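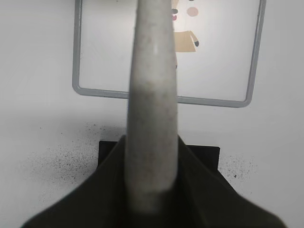
Tollden Open Day: Frequently Asked Questions

Updated August 20, 2020

When is the open day and how long does it last?
The doors open at 10 in the morning and close at 4. A full visit takes a little over an hour. You can leave at any point, but once a demonstration has started we ask people to come in or go out only between runs.

Do I need a ticket?
Yes. Tickets are free and are booked by time slot. Each slot holds 49 visitors. If your slot is full, put your name on the waiting list and check your email the evening before.

Where do I go when I arrive?
Enter from the Lūse side of the building, not from the loading yard. The front desk will give you a badge and point you to Room 404, where the demonstrations are held. There is an elevator.

What will I see?
The main demonstration is the tabletop one. A robot arm with a gripper works over a white surface, and the wrist camera view is shown on a large screen so that people at the back can follow. One of the gripper's fingers takes up the middle of that view, with the dark body of the gripper below it. You get used to it after a minute or so.

What are the small black specks on the table?
We get this one a lot from people watching the screen. Loose specks on a white surface show up very clearly from that close, and in the view at the top of this page they lie mostly to the left of the black block, with a smaller patch to the right. Please don't brush the table or blow on it. Staff will clean it when it needs cleaning.

Who drew the cartoon figure?
The drawing on the white panel in the gray frame came from one of our own staff. Prints are not for sale.

Can I touch the robot?
Not while it is powered. There is a line on the floor and visitors stay behind it. At the end of each slot the arm is shut off and you can come up to the table. A spare gripper finger is passed around as well, and you may handle that as much as you like.

Is the robot controlled by a person?
Some runs are guided by an operator at a desk next to the table, and some are run by the Mudico software with the operator only watching. The presenter tells you before each run which kind it is.

What if a run goes wrong?
The operator stops the arm, resets the table and starts over. We do not edit the program to leave out the harder tasks, so expect to see a few stops.

Is it suitable for children?
Children 8 and over usually follow it well. Anyone under 14 must be with an adult. The Fidodlow corner in the hallway has a small arm with soft fingers that children can steer themselves, with a staff member present.

Is it loud?
The arm is quiet. The air compressor in the next room runs from time to time and can be heard through the wall. Ear protection is available at the front desk.

Can I take photos?
Yes, without flash. Flash disturbs the cameras. Please do not photograph other visitors without asking them.

Do I have to wear a mask?
Yes, indoors and for the whole visit, for everyone over 5. Hand sanitizer is at the door of each room.

Is there parking?
The lot behind the building is free for visitors. Bus 393 stops across the street.

Can I bring a school group?
Not on the open day. Group visits are booked separately through the contact form. Please give the size of the group and the age of the students.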